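Lena Tokarz wants you to pay for Kirkura, and she would like you to do it before April is out.

The thriller, set in one flat over one night, was shot by a crew of 11 and is now on Zokix, a streaming service you may not have heard of. I hadn't. It carries more than 60 titles, and I recognised four.

"People say they want small films," Tokarz tells me over a bad phone line. "Then they watch the same sitcom again."

Fair enough, but the sitcom doesn't ask for a new login. When I put that to her, she laughs and says the sign-up takes a minute. Mine took nine, and the confirmation email went to junk.

She has a better case when she talks about the film itself. Most of the second act is two people and a piece of glass, and the script, by Joscha Grube, ran to only 40 pages.
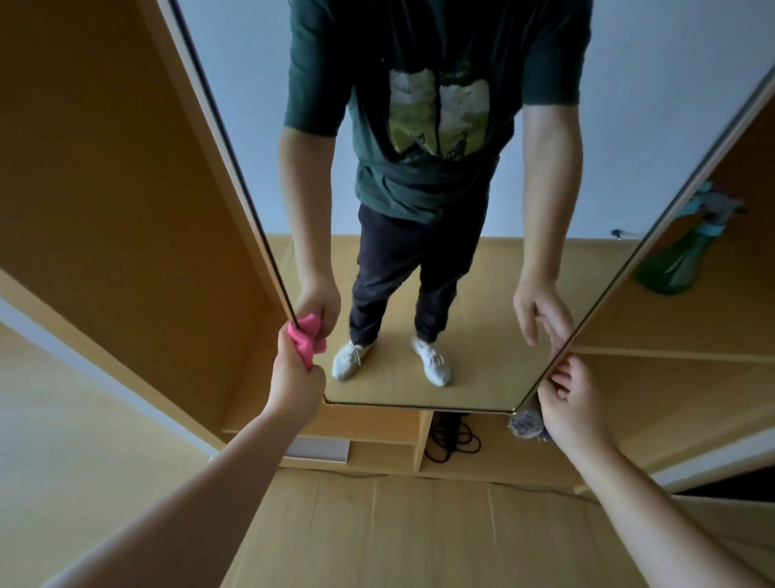

A tall mirror, held in both hands in front of a wooden cabinet.

"Joscha hates explaining," she says. "I had to beg him for the last scene."

I wish she had begged harder. The ending is a shrug, and I told her so. She says test audiences split on it, then admits there was a single test audience, of 26 people, several of them related to the lead, Bartosz Kozłowski.

Will it turn up anywhere else? Tokarz mentions talks with a distributor, Cloltis, in a tone I've heard from plenty of directors before. Asked for a month, she changes the subject to the sound mix.

The sound mix is very good. I'd still wait for a free trial, if Zokix ever offers one. Tokarz says that's up to them.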